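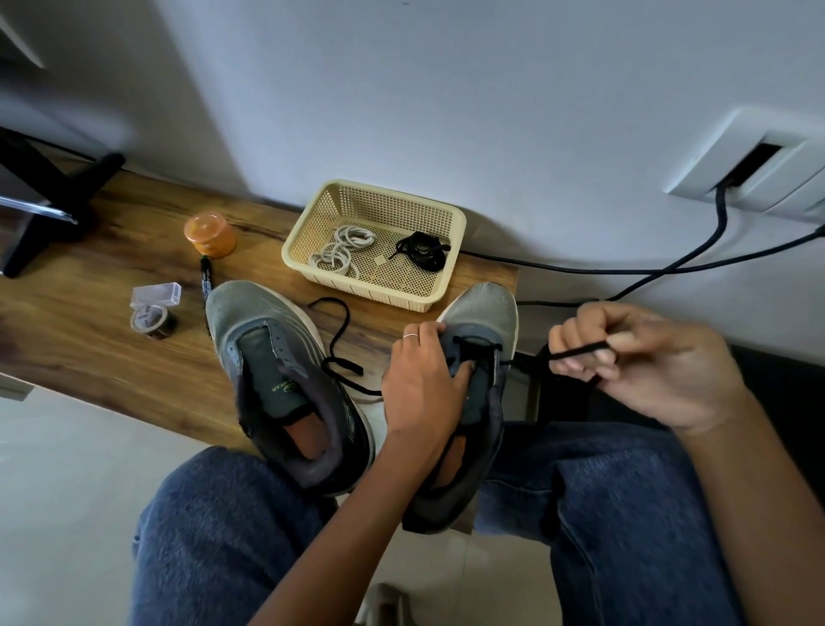
Lacing one shoe by hand.

How to Wash Knit Sneakers by Hand

Knit and mesh uppers hold dirt in the weave, so wiping them down only does half the job. A proper hand wash takes very little work, plus a night of drying.

What you need

A bucket or sink
Mild liquid soap
A soft brush and an old toothbrush
Two towels
Plain white paper

Steps

1. Take out the laces and the insoles, if they lift out. Glued insoles stay in. Knock the soles together outdoors and brush off dry mud.

2. Put 300 ml of lukewarm water in a bowl with 2 teaspoons of soap. Drop the laces in a separate cup of the same mix.

3. Brush the upper with light, short strokes, following the direction of the knit. Pressing hard makes the surface fuzzy. Do the collar last, as it soaks up the most water.

4. Scrub the midsole with the toothbrush. Baking soda paste works on scuffs.

5. Wipe the soap away with a wet cloth until the cloth comes back clear. Leftover soap dries into yellow rings on pale colors.

6. Roll each shoe in a towel and press. Stuff with paper and change the paper after an hour. Keep them off the radiator, which can loosen the glue.

7. Lace up once the tongue feels dry all the way through. Start at the toe, keep both ends even, and leave the top pair of holes a little slack until you try them on.

Dark laces can bleed the first time, so wash them alone.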